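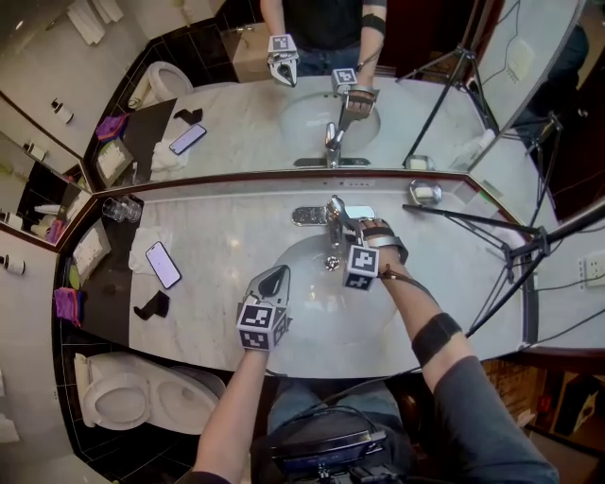

8/23/23

The Otberg letters continue to be cited as settled evidence that a landing was recorded near Dunne and later suppressed. Having examined all 31 of them, I do not share that confidence, although I also reject the claim that the entire collection was forged.

The strongest objection concerns the typeface. Precious Le Roux has argued that the letters could not have been typed before the date they carry. Her comparison, however, rests on 11 photocopies of poor quality, and she has not stated which machines were consulted.

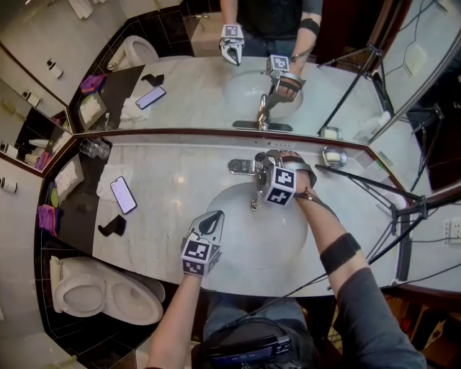
The matter of custody is more serious. Babar Satti received the letters from an unnamed correspondent in November, and no record of them exists before that month. His account in the Esum newsletter gives two different descriptions of the envelope. He has been asked to clarify the point and has not yet replied.

Readers who hold copies of the earlier newsletter, particularly issue 119, are invited to write to me. Page references would be appreciated, as the index is incomplete.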